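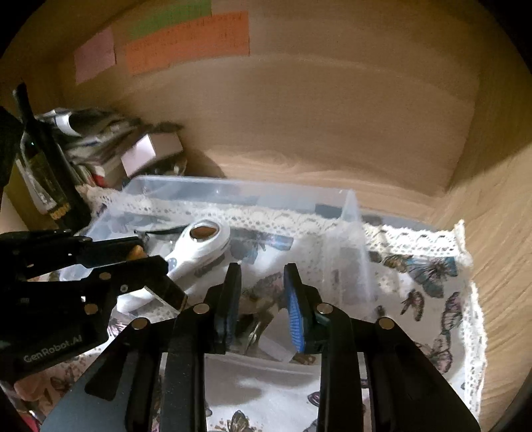 The review of Plusto is now past its halfway point, and this report covers the work done since the service was switched on for us. Plusto is Umance's paid service for storing, cutting and labelling recordings made with hand-held grippers. Sernum agreed to fund a trial so that we could decide whether to keep doing this work by hand at Thibodeau. Most of the sessions are small household jobs in tight places. A clear storage bin inside a wooden cabinet, with a butterfly-print cloth draped in it and a white handled tool lying on the cloth, is typical of what we send. The labels have to tell the tool from the print and the rim of the bin from the lace, and that is where most of our checking time has gone.

5 Jul 2018
By Tyson Chisholm, Thibodeau
5 min read

Work completed

We have uploaded 571 recordings. Of these, 313 have come back with labels and been checked by one of our own staff. The remainder are either still in the queue at Umance or waiting for us. Ravinder Li and Aaliyah Bergeron do the checking, and they swap batches at the end of each week so that one person's habits do not run through the whole set.

Upload was slow at the beginning. The desktop program that comes with the service stopped whenever the office connection dropped, and it began the whole batch again from the first file. Umance sent a newer version after we reported it, and batches now pick up where they left off. We lost the best part of a fortnight to this and the plan has been moved back to match.

The written guide supplied with Plusto is short. It explains how to make an account and how to send files, but says very little about how to set up a list of object names. Ravinder wrote our list from scratch. It has been changed twice, and both times the batches already labelled had to be sent back. Umance did not charge for the first of these. The second was charged at the normal rate, which I think is fair, although it should have been made clear beforehand.

Quality of the labels

Start and end points are good. Where a recording shows a gripper closing on an object and letting it go, the cut is usually where we would have put it ourselves. Left and right hands are kept apart correctly even when both grippers come in close together, and we had expected that to be a weak point.

Object labels are more mixed. Plain objects on plain surfaces are fine. Trouble comes with three kinds of material: clear plastic, cable, and patterned cloth. With clear plastic, the labeller often marks what is inside the box and leaves the box out. Cables are sometimes marked as part of whatever they are lying on. On patterned cloth, small dark objects get missed altogether, and a printed shape has once or twice been given a name of its own. Aaliyah found a butterfly marked as a sponge.

We raised these with Maëlle Girard, who looks after our account at Umance. She asked for a batch of the worst cases to use as a reference for the labellers. Aaliyah put this together from the tabletop sessions. The cases she picked include a clear lidded box with a white curved device, a plug adapter and black cable inside it, and a tuft of dried plant material lying on the printed cloth between a gripper's fingers, partly hidden by one of them. The plant material had come back with no label. We now use the name "dried plant" for anything of this sort and do not ask for more detail.

Labels have been better in the two batches returned after this. I would like to see more before calling it settled, as both were fairly easy ones.

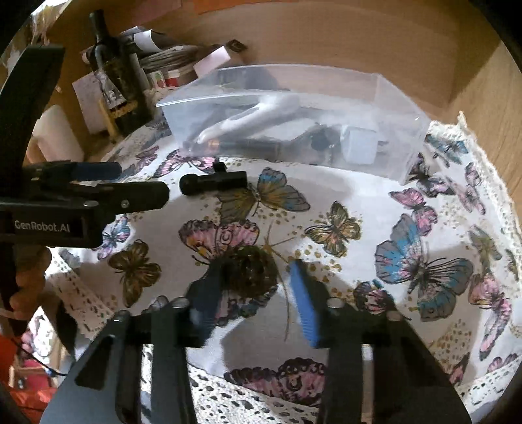

Costs

Spending on the trial to date is £1,962. This covers the service fee, the one relabelled batch that was charged, and extra storage. It leaves out staff time, which Brock Kennedy is recording separately and will send to you with the quarterly figures.

Storage costs more than we planned for. Our recordings are longer than the ones Umance had in mind when they quoted, partly because we leave in the time before the first grasp and after the last. We could trim them before upload. Ravinder would prefer to keep the full length until the trial is over, and I have agreed to this. If you would like the cost brought down sooner, please let me know and we will trim from the next batch onwards.

Support

Questions sent to Umance are answered by the next working day in most cases. Technical questions take longer and tend to be passed between people. Maëlle has been helpful throughout and has joined two calls with our checkers. There is no telephone line for urgent problems. That has not hurt us so far, but it would matter if we were working to a fixed delivery date.

We asked whether finished labels can be exported in one go. At present they have to be downloaded batch by batch. A bulk export has been promised but without a date, and we have told Umance that we would need it before signing for a longer period.

Problems still open

Two recordings are shown as received but cannot be opened by either side. We still hold the originals and will send them again.

The checking screen does not show who made the last change to a label. Ravinder and Aaliyah keep a shared sheet for this, which works but takes time.

Handwritten notes sometimes appear in view on cabinet walls or leaning at the back of a table. The writing is generally too faint or blurred to make out. Even so, we have asked Umance for its rules on personal information and for how long copies are kept. We have had a reply on the first point only.

Next steps

The queue of returned batches should be cleared first. After that we will send the cupboard and cabinet sessions that were held back while the object list was being changed. Brock will label a small part of these by hand, without seeing Plusto's version, so that the two can be compared properly.

The trial runs until December. I will make a firm recommendation in the final report. On what we have seen so far I would expect us to keep the cutting service and to be more careful about how much object labelling we buy. No further money is being asked for at this stage.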